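Simulated kitchen results: asking twice before grasping 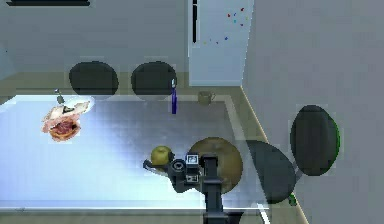

The manipulation group at Rivent has finished its first full round of tests on Clelum, the grasp-checking method we mentioned in February. The short version is that it helps, mostly with round objects, and that it costs less time than we expected.

Clelum is a small add-on to an existing control policy. The policy is trained to follow a written instruction such as "pick up the apple" and it outputs arm motions several times a second. It usually gets the arm to the right object. Where it fails is the last bit of travel, when the fingers are close and a small sideways error pushes the object away. Clelum watches for that moment. Once the gripper is near the target, it asks the policy for a second prediction with slightly shifted input and compares the two. If they agree, the arm goes ahead. If they don't, the arm backs up a short distance and tries the approach again.

All of the tests were run in simulation, in a kitchen set with a dining table, chairs and a refrigerator. We ran 2,119 trials in total. Object positions on the table were changed for every trial, and so was the starting pose of the arm. The same starting layouts were used with and without the check, so the two sets can be compared trial by trial.

In 374 layouts the plain policy failed and the version with Clelum succeeded. The apple made up the largest share of these. There were losses too. Some layouts that worked before now fail, usually when the arm backs up into something behind it and can't recover. Farzana Dissanayake is going through those by hand and has sorted 367 of the recorded failures so far. Her early notes suggest that tall, thin objects are the main trouble, and that the back-up distance should depend on what else is on the table - at the moment it is a fixed number.

The check adds 2 extra calls to the policy in a normal trial, more if the arm has to retry. On our machines this is hard to notice. It may matter more on the smaller computer attached to the real arm at the Ponilthorpe lab, and we haven't measured it there yet.

We also don't know how much of the gain will carry over to a real table. Contact in the simulator is simplified, and objects roll a little differently than they should. The Ponilthorpe runs will start with fruit and mugs and use the same instructions as the simulated set.

The failure recordings are in the Menon folder on the shared drive, sorted by object. If you have a policy you would like tested with the check, send Farzana the checkpoint and a sample instruction list by Tuesday.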